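Ebere Adeleke
Sep 12, 2019

I have spent the week reading clinical guidelines on kidney stones, so now you all get a thread about clinical guidelines on kidney stones. Mute me now. No hard feelings.

First thing. Almost every guideline on preventing stones opens by telling the patient to drink more water. Fine. I agree. My grandmother agreed, and she never sat on a panel in her life.

The number you usually see is a urine target, at least two and a half liters out per day. Note that this is what comes OUT. Patients hear it as what goes in, drink exactly that, sweat half of it off at work, and come back in December with another stone and a guilty look.

So I tell people to forget the glass count and look at the color. Pale is good. Apple juice means go find a faucet. This takes four seconds to explain and I have never once seen it on the handout.

Our handout at the Trindthorpe clinic is 16 pages long. Page one is a drawing of a kidney. Page two is a drawing of the other kidney.

Second thing: calcium. If you take one item from this thread, please make it this one. Most people with calcium stones should NOT cut calcium out of their food. Calcium eaten with a meal grabs oxalate in the gut and carries it off before it ever gets near the kidney.

I understand why people don't believe me. The stone is made of calcium, the milk has calcium in it, case closed. I had a man give up cheese for 21 years on the advice of his barber. He cried a little when I told him. So did I, a bit, on behalf of the cheese.

Supplements are a separate talk, especially the ones taken on an empty stomach. Bring the bottle in and we'll look at it together.

Third thing, salt. More sodium in means more calcium out in the urine, and that's the part you don't want. People watch the shaker and feel very good about themselves. The shaker is small potatoes next to anything that comes with a flavor packet.
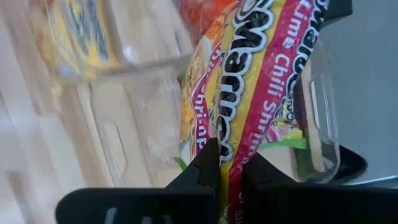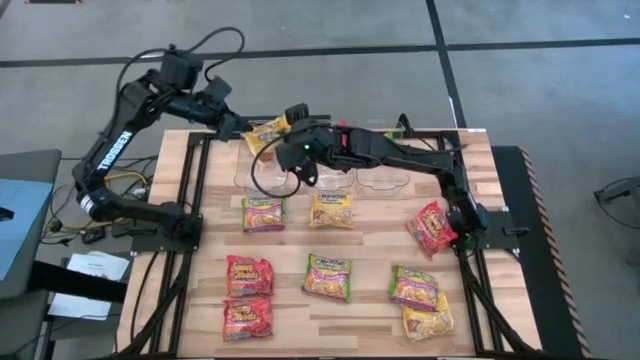

Read the label, and then read the serving size, because "two servings per package" is the finest comic writing in America. If the doctor said low sodium and your lunch has most of a day's worth in it, your lunch won.

Fourth thing, the 24-hour urine collection. The guidelines love it. It does tell you a lot: volume, calcium, oxalate, citrate, sodium, the works. It also asks a grown adult to carry a jug around for a day and keep it in the fridge next to the mustard.

What happens in practice is that everyone does the collection on a day off, at home, drinking like a camel because they know they're being graded. Then we look at the results and congratulate them on their lovely volume. I'd rather see the bad day. Give me the day you drove to Pretness and back with one coffee.

And if you missed one, write it down and tell us. We can spot a short collection from the creatinine anyway. We're just too polite to bring it up first.

Fifth thing, and this is where I get cranky. My colleague Cuautle and I pulled the charts on 153 of our own stone patients to see who had ever been sent for stone analysis. I won't post the figure here until it's written up. Let's say that a great many stones made it all the way out into the world and then went down the drain.

If you pass one, save it. Strainer, clean dry container, bring it in. What it's made of changes what we tell you. Uric acid stones and calcium stones get different advice, and a struvite stone is a whole other conversation with a lot more antibiotics in it.

No, you don't have to name it. Yes, people do.

Someone is going to ask about lemon juice. Citrate helps, lemons have citrate, and it's a pleasant way to get more fluid down. How much good it does by itself is shakier than the internet would like. If your citrate is really low we have pills for that - large ones, sorry.

Someone else is going to ask about Drultunico, the herbal drops. I have read the leaflet. It has 5 testimonials and no trial. You may draw your own conclusions, and you may also keep your forty bucks.

Usual warning, and I'm not being funny now: fever or chills along with stone pain is an emergency. Same if you can't pee at all. Don't wait for my next post, go in.

Next thread will be on repeat scans and how often is too often. Going to refill my bottle. It is, I regret to say, apple juice over here.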